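Subject: Re: [griser-swap] Bags for the August swap
To: griser-swap list

The other Binport branch wrote:

> We have 4 cartons of giveaway bags left over from the Rarnberg fair
> and no room for them. Can your branch use any of this at the swap?
> Also, are people still putting dishes in the fabric bags? We had
> chips last year and would like one rule for both branches.
> And what do we do with the clear plastic?

Yes, we can use the cartons. Send them over with the next van run to Madigan and we'll put them on the shelf by the back door. Anything that arrives after 4 p.m. stays in the hall overnight, so morning is better.

On the dishes, I would like us to stop using the fabric bags for anything glazed unless it is wrapped first. The non-woven totes are fine for clothes, books and soft toys. They have no padding at all, and two bowls in the same tote will knock together on the stairs. I was going through this at the sorting table with a pink bowl, a purple tote and some clear plastic.
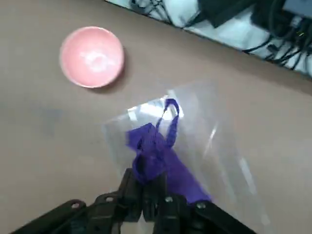

My suggestion is one bowl to a bag if it is unwrapped, and no more than three if each has newspaper around it. Heavy things go at the bottom, handles tied loosely. Please don't knot them tight, as we end up cutting them and then the tote is no good for the next person.

The clear plastic is a separate question. I don't want to throw it out if it is clean and whole. It works well as a liner for the totes when somebody takes home a plant pot, and it keeps dust off the linens between swaps. Torn pieces can go in the collection bin at Rarnberg, but only dry and with the labels and tape off. They turned back a full sack of ours in the spring over the tape.
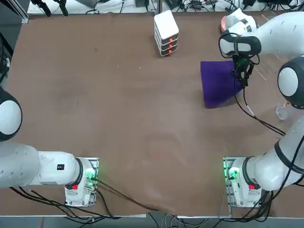

As for numbers, the sign-out sheets show 2,347 items taken home last year across both branches. I'd plan on 2,000 this time, with the smaller hall. If each household brings one bag of its own we should get by with what is in your cartons and what we have here.

Two other things. The brown tables mark easily, so please put a cloth under anything with a rough foot - most of the older bowls have one. And whoever has the long roll of newsprint from the Madigan store room, can you bring it back before we set up? I can pick it up if that's easier.

If there are no objections I'll put the bag rule on the sign by the door and send the wording to the list first.

Griser swap desk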